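Natevach Neighborhood News, 5/8/25

Water shutoff on Heltano Street

The water main under Heltano Street is being replaced this month between the library and the Montes Avenue crossing. Service will be off for two nights, starting at 10 p.m. each time. Addresses on the north side go first. Notices with the exact date will be hung on front doors three days ahead.

Fill a few jugs and a bucket before you go to bed. Turn off ice makers and any lawn timers as well.
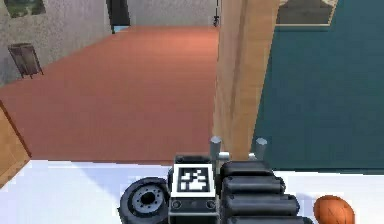 When service comes back, run the cold tap in the bathtub until the water is clear. Leave hot taps closed until then so grit stays out of the heater. Cloudy water is usually just air.

Parking on Heltano is closed during the work. The Flisilholm lot is open overnight at no charge, and the gate code is printed on the door notice.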